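Plerndale Waxed Sewing Thread, 234 m cone

Product code PL-234
Sold singly or by the box of 12
Minimum order: 2 cones

Plerndale is a bonded polyester thread with a light wax finish, made for people who sew bags, covers, harness and other things that get dragged across car parks. We have stocked it at our Didstead warehouse for longer than we have stocked anything else, mostly on the grounds that customers ring up and complain when we don't.

It goes through a domestic machine if the machine is in a good mood and fitted with a heavy needle. It goes through an industrial walking-foot machine without discussion. By hand it behaves well, holds a knot and doesn't fluff up after the third pass, although the wax will find its way onto your fingers and from there onto your tea mug.

Colours

There are 21 shades on the current card. Black outsells the other shades put together. The one called Biscuit is grey. We have raised this with the mill and were told that it depends on the biscuit. If the colour matters to you, please ask for the shade card, which has real thread wound on it and costs less than a return parcel.

Dye lots vary a little. Order enough for the whole job in one go and we will pick from a single lot. Order half now and half in May and you take your chances.

Which weight?

PL-234 comes in medium only. For heavy canvas, several layers of webbing or anything a horse is going to lean on, look at the Baran range, which is thicker and priced accordingly. For shirts, curtains and dolls' clothes you want ordinary thread, and you will find it cheaper elsewhere. We don't sell it and have no plans to.

Wax finish

The finish is a blend, applied at the mill. Keep cones out of direct sun and away from radiators. One customer stored a boxful on top of a boiler and sent us a stiff letter, along with a stiff cone. Neither was covered by the returns policy.

If wax builds up on the tension discs, fold a scrap of clean cotton, pull it back and forth between them with the presser foot up, and carry on. Do not iron directly over a waxed seam unless you enjoy cleaning irons.
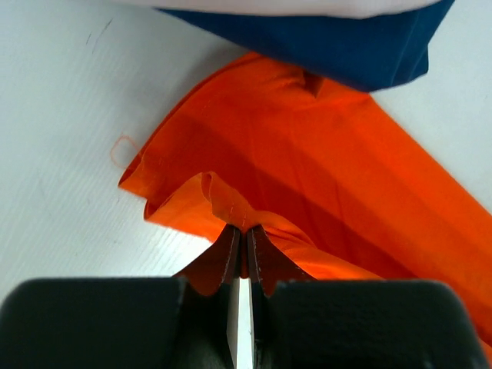

Try it on an offcut before committing to the real thing, particularly with thin or coated cloth. A needle hole in coated cloth is there for good, and no amount of unpicking will talk it round. Lengthen the stitch, ease off the top tension and see how the underside looks.

Delivery

Orders go out by Vanolance carriers, usually the day after we receive them. Vanolance will give you a delivery slot. We suggest treating it as a work of light fiction - they do get there, and the parcels arrive square.

Part boxes are charged at the single cone price. Unopened cones can be returned within a month. Opened cones can't, even if you only used a bit, even if you wound it back very neatly.

Prices and shade list revised October 2022. Trade accounts on request.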